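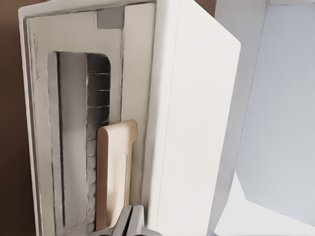 Every time I mention that I make my own chutney, someone asks me which machine I use. The answer is a pan, a wooden spoon and a window that opens. The question comes up because the shops have spent years telling us that preserving is hard and needs equipment. A white cabinet with softly rounded edges and a metallic interior looks the part on a worktop, and I can see why people want one. But the preserves I grew up on were made without anything of the kind, and they kept through the winter.

My case is a simple one. Chutney is fruit or veg, onions, sugar, vinegar and salt, cooked slowly until a spoon dragged across the bottom of the pan leaves a clear line. That takes as long as it takes. Mine usually needs 3 hours, more if the plums are watery. A Vavano plum, if you can get them, cooks down faster and needs less sugar.

The recipe I use calls for 300 grams of sugar and I have never changed it. Newer recipes cut the sugar by half and then tell you to keep the jar in the fridge and eat it within a few weeks. At that point it is a relish, and there is nothing wrong with a relish, but it should say so on the label.

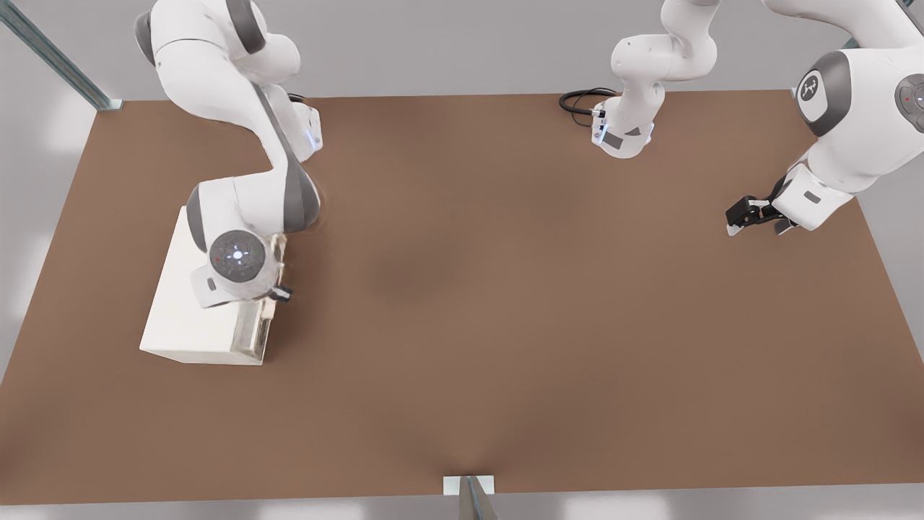
Two white robot arms above a brown tabletop.

Labels are my other complaint. At the Prultville food fair in April I paid far too much for a small jar of Bélanger pear chutney, and the first ingredient was apple. Pear came fourth, after sugar and onion. I would have bought an apple chutney quite happily. The stall next to it was selling Fuvalus pickled beetroot, which was sharp, plain and exactly what the lid said, and it had sold out by noon.

People who say home preserving is a waste of time have a point about money. By the time you have bought vinegar and new lids, a batch of 16 jars doesn't come out much cheaper than the supermarket. I make it for the taste, and because I know what went in.
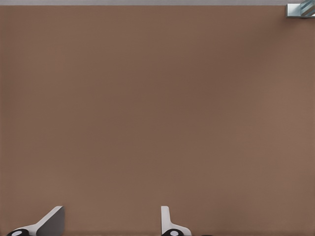

Space is the thing that does matter, and recipes hardly ever mention it. You need somewhere to stand hot jars, somewhere to fill them, and somewhere to leave them alone for 24 hours while they cool. A broad, flat brown surface with its middle left clear is worth more to me than any gadget — I would give up a cupboard to get one. Most kitchens have had their worktops eaten up by things with plugs. Put two of them away before you start chopping, and leave the chutney in a dark cupboard until the vinegar has calmed down.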